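Search this site Search Go

Small fridges come back to the shared kitchen shelf

By Agathe Poulain
February
3 comments 30 shares

The Dolten study rooms have changed the way people keep their drinks and snacks. The large refrigerator on the ground floor was taken away in January after its motor failed for the second time, and the building office has decided not to buy another one of the same size. Small table-top fridges have been bought, one for each study room, and the first of them are now in use.

Tahira Afridi, who manages the building, told our newsletter that the decision was partly about money and partly about noise. "The old one was very loud, and it was almost always full of food with no name on it," she said. "With a small one in the room, people see what they have. They take it home or they finish it."

The office paid 1,393 for the whole order, including delivery and the baskets which stand beside the fridges. A repair of the old refrigerator would have cost around 2,000, according to the offer that Ms Afridi received from the repair company. The difference will be used for new lamps in the reading corner on the second floor.

The new fridges are simple. They are white inside, with a fan in the back wall and openings for the air above and below it. They have no separate place for frozen food. Irfan Butt, who prepared the rooms together with Tanveer Durrani, asks that users leave the back wall free. A carton or a bag that is pushed against the fan stops the cold air from moving, he explained, and then the bottles at the front stay warm. He also asks everybody to close the door slowly and to check that it is really closed.

Each room has in addition an open basket for things that do not need to be cold, such as sauces, biscuits and unopened packages. It should stay next to the fridge, and the top of the fridge should be kept clear. "I have already removed two plants and a pile of books," Mr Butt said.

Some users are less happy with the change. Daniyal Siddiqui, a student of law who comes nearly every evening, said that he used to bring a full meal in a large box and that the box does not fit any more. He now carries a smaller one and eats the rest before he leaves home. "For drinks it is very good," he admitted. "For a family dinner you will need a different plan." He has asked if one shelf could be added, and the office has promised to look for one that fits.

There was also a discussion about the tables. In the first plan the fridges were to stand on the floor, but Ms Afridi was worried about the cleaning machine and about people with a bad back. They stand now on the wooden tables along the wall. This takes away a part of the working place, and in the smallest room one chair had to be moved to the corridor. Loose cables on the tables are another point. The office asks people to roll up any cable which they are not using, and to keep it to the side, so that the door of the fridge can open fully.

The rules are short this time. Food and drinks must be taken home before the weekend. Milk should be in a closed bottle. A spill is cleaned by the person who made it, with the cloths from the cupboard near the lift. Things that stay in the fridge for longer than 3 days without a name will be thrown away, and the office will not write a message first.

One of the fridges on its table, with the basket at its side:

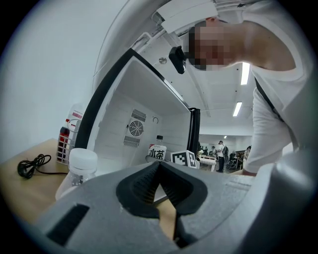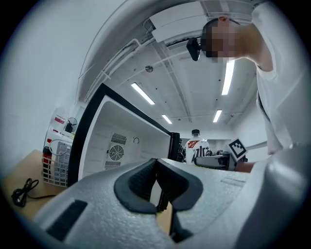 The remaining rooms will receive their fridges before the end of the month. The rooms will be closed for one morning each while the tables are moved, and the times will be written on the doors. Mr Durrani will come by in the first weeks to check the temperature, and he is glad to hear from anybody who finds that their drinks are too warm or that there is ice on the inner walls.

Those who left boxes or bottles in the old refrigerator can still ask at the reception until 6 pm. The clean containers have been kept, but the food was thrown away on the day when the motor stopped. Questions about the shelf or about the lamps can be given to Ms Afridi at the same desk.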